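Rokell method

The Rokell method is a way of teaching two-armed robots to do small tabletop jobs from recordings of people doing them with hand-held grippers. No robot is present when the recordings are made. A person wears a camera on the head, holds a gripper in each hand and does the task at a table. The recordings are then used to train a policy that runs on a pair of fixed arms with the same type of fingers. The name comes from the Rokell bench, the first table the method was set up on, at the Lemcombe workshop.

Contents
1 Background
2 Procedure
3 The brush task
4 Results
5 Criticism
6 See also

Background

Before Rokell the Lemcombe group taught its arms by teleoperation, one operator with two control handles. Slow work. A single pick and place could take longer to record than to plan, and operators tired quickly. Baptiste Huet proposed dropping the arms from the recording stage and keeping only the fingers. The reasoning was that a learned policy mostly needs to see what the fingers do near the object, and that the arm could be sorted out later by ordinary motion planning.

Early versions used grippers without a head camera. Those recordings showed the object well but lost track of the other hand, so tasks needing both hands came out badly. The head view was added for the second version and has stayed.

Procedure

The operator stands at one side of the table and starts with both grippers open. Each recording, called a pass, covers one complete try at the task. Passes are kept short. Failed passes are kept too, if the operator recovers from the mistake without touching the object by hand; a pass in which a bare finger touches the object is thrown out.

Objects are moved between passes. The method's written guide asks for changes in position and angle but not in lighting, which is handled in training by altering the brightness of the recorded video.

Training has 3 stages:
Alignment. Gripper positions are worked out relative to the head camera.
Filtering. Passes where tracking drops out are cut or shortened.
Fitting. The policy is trained to predict the next short run of finger and wrist movements, which are then turned into arm movements for the robot.

The alignment stage is the one most often redone. Head movement is the usual cause, operators tend to lean in when a grasp is going wrong and the tracking suffers right when it matters most.

The brush task

The standard test for the method is putting makeup brushes into a square cup. It was picked for being cheap, quick to reset and harder than it looks. The handle is thin and rolls. The head is soft and gives no firm grip. A brush picked up flat has to be turned upright before it can go in, and the cup is small enough that a tilted handle catches on the rim.

A pass counts as a success when every brush is standing in the cup, handle down, and the cup has not been knocked over. Either hand may be used. Passing a brush from one gripper to the other is allowed and most operators end up doing it when the brush is lying the wrong way round.

Results

The first full set for the brush task had 3,233 passes after filtering. A policy trained on it was run 200 times on the Lemcombe arms. It failed 19 times. Most of the failures were at the rim, with the handle coming down on the edge and the brush slipping sideways in the fingers. The rest were missed grasps, mainly on brushes lying close to the cup where the fingers had no room to open.

A seperate test left out all the passes with a recovered mistake. The resulting policy did clearly worse. It would miss a grasp and then carry on as if holding something, moving empty fingers over to the cup. This is usually given as the main argument for keeping the messy passes.

The Gevero version of the method, made later, swaps the head camera for a fixed one over the table. Easier alignment, more blocked views. Results on the brush task were similar but it has been used less for jobs where the hands cross.

Criticism

The main complaint is reach. A person can twist a wrist into positions the arms can't copy, and those passes are wasted or worse. Rolland, a rival approach, deals with this by warning the operator during recording when a pose is out of range. Huet has argued that the warnings make people move stiffly and that it is simpler to filter afterwards. The two have not been compared on the same set of passes.

Others point out that the brush task says little about force. Nothing in it needs to be pressed or pulled hard, and the hand-held grippers dont record how firmly the object is held. A later bench with force sensing in the fingers was started in October, no results yet.

See also

Gevero version
Rolland approach
Teleoperation
Learning from demonstration
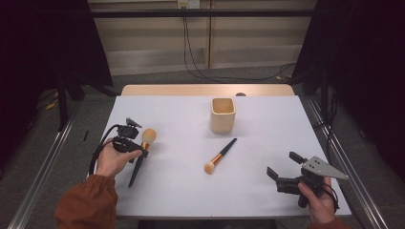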